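Chapter 5
Why Things Stay Warm

I grew up in Brerdale, in a house where the kitchen was warm and every other room was a rumor. My grandmother, Hwa-young Lim, had one rule from November on, and she yelled it at whoever came in: shut the door! I took it for plain grumpiness. Years later, sitting in my first heat class, I worked out that she had been teaching me most of this chapter.

So let's start with her kitchen. Say you pour a cup of tea and forget it on the counter (I do this every single morning). Heat leaves that cup in several ways at once. Some goes straight through the bottom into the counter, and we call that conduction. Some is carried off by the air that warms up against the sides and drifts away, and that's convection. A bit more leaves as radiation, the same kind of thing you feel on your face when you sit near a stove. And then there's the steam! Water that turns to vapor takes a surprising amount of energy along with it, which I'll come back to in the second section, with numbers.

Before the numbers, though, I want you to get used to one word: rate. Students tell me that a thick mug "holds heat" and a thin one doesn't, and I know what they mean, but the phrase hides two separate questions. One is how much energy the thing has stored. The other is how fast that energy gets out. A mug with 300 grams of water in it and a bathtub at the same temperature have very different amounts to lose, and they lose it at very different speeds.

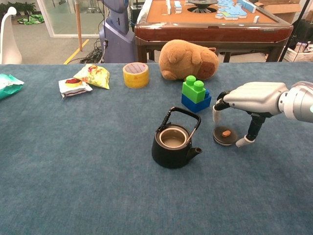
My friend Seul-gi Yeo teaches the lab that goes with this course, and she likes to have people guess before they measure anything. Try it now. Two pots of the same size, same water, same starting temperature, one covered and one open. Which drops faster over the first few minutes, and by how much? Write your guess in the margin, in pen please, so you can't fix it later.

You'll need one fact to go further. Warming a kilogram of water by one degree Celsius takes a little over 4,000 joules, and cooling it by one degree gives the same amount back. Keep that handy, we'll use it in nearly every problem from here to the end of the chapter.

5.1 Heat and Temperature

People use these two words as if they were twins, so we'll begin by pulling them apart.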